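Small Business Insurance | Interviews | Event Trades

Before she bought her first popcorn machine, the owner of Bamero had already been turned away from three venues. She had the van, the tablecloths and a stack of business cards. What she didn't have was a certificate of insurance, and the woman at the front desk of the third venue was kind enough to explain what one was.

"I went home and looked it up that night," she told me. "I thought insurance was something you got after you were big enough to need it. I was going to run snack carts at birthday parties! What could go wrong with popcorn?"

Plenty, as she now cheerfully admits. Bamero rents out popcorn carts, cotton candy machines and one very popular hot chocolate cart, and it works birthday parties, school fairs and company picnics. The business has 2 full-time people and a handful of helpers in the busy months. I asked her to talk me through how she got covered and what she'd do differently, and we ended up on the phone for most of an afternoon (I'm not complaining, she's wonderful company and she loves this subject more than anyone I've met).

The first policy she bought was general liability. It's the one most venues ask for, and it answers for injuries to guests and damage to other people's property. She picked the cheapest quote and signed without reading past the first page.

"I was so happy to have the paper in my hand," she said. "Then I had a party in December with the hot chocolate cart, and I started reading the thing properly while I was waiting for the milk to heat. There was a whole paragraph about food. I had to read it out loud to myself."

The paragraph excluded claims from products she served. If a guest tripped on her extension cord, she was covered. If a guest got sick from the cocoa, she might not have been. She called the agent the next morning and added product liability, and she still talks about that phone call as the best ten minutes she has spent on the business.

I asked whether anything had ever gone wrong in all that time. She laughed and said she had two stories, a small one and a smaller one.

The small one happened at a wedding at the Ríos ranch. A wheel on the cotton candy cart locked up while it was being rolled across a patio, and the cart went over onto a row of glass lanterns. Nobody was hurt. The venue sent a bill, she sent it to her insurer, and it was settled quickly. What surprised her was the cart. The lanterns belonged to someone else, so liability took care of them. The cart was hers, and liability doesn't pay for your own things.

"I kept saying, but I'm insured! And the lady on the phone was so patient with me. She said, 'You're insured for what you do to other people. Who's insuring you?' I wrote that on a sticky note and it's still on my fridge."

That was how she learned about inland marine coverage, a name she finds hilarious. "There's no boat. There's no water. It's for equipment that moves around." Regular property insurance usually covers gear at one listed address, and her gear spends its weekends everywhere else. With the inland marine policy, the carts are covered in transit and at the event, up to the limits she chose and after a deductible.

The smaller story involved the van. One of her helpers backed it into a mailbox on the way to a job, and she discovered that her personal auto policy wasn't meant for a vehicle hauling equipment to paid events. She paid for the mailbox herself (it came to $167, and she says it was a very nice mailbox) and switched to commercial auto that same week.

These days she keeps a folder for every booking. In it goes the contract, the certificate and the exact wording the venue wants for "additional insured." That last item trips up a lot of new owners, she says. A venue may ask to be named on your policy under its full legal name, and if the certificate shows a nickname or an old company name, the person at the door can refuse it. She now asks for the wording in an email as soon as the deposit is paid.

"Copy it and paste it. Don't type it – you will get a comma wrong, and somebody will care about that comma."

She is just as lively on the subject of helpers. For a long time she paid them cash at the end of the day and thought of them as friends pitching in. Her agent asked a few questions about who set the hours and who owned the equipment, and it was soon clear that they might be employees under her state's rules. She now carries workers' compensation. It raised her costs, and she adjusted her prices to match.

"I lost one customer over it. One! And I sleep so much better."

I wondered what she'd tell someone who was starting out with a single cart and not much money. She didn't have to think about it. Get three quotes, she said, and make sure all three are for the same limits, or you're comparing apples and lawn chairs. Tell the agent every single thing you plan to serve, including the things you only might serve. Ask whether a one-day event policy makes sense if you're only working a few parties a year. And take pictures of your equipment, with serial numbers, before the season begins.

"My whole list is 32 items, down to the scoops," she said. "It took me one evening and a pot of coffee. Do it with music on."

As for what's next, she has her eye on a shaved ice machine. She has already called her agent about it.

Filed under: Event Vendors, Liability Basics, Owner Stories
100 shares | 2 comments

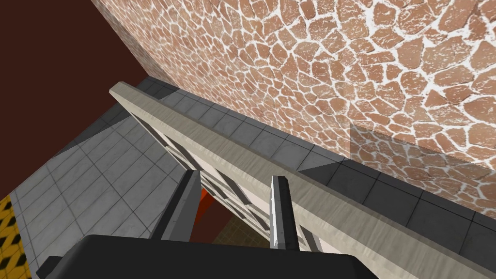 Tall shelving unit in cream and beige, rendered view.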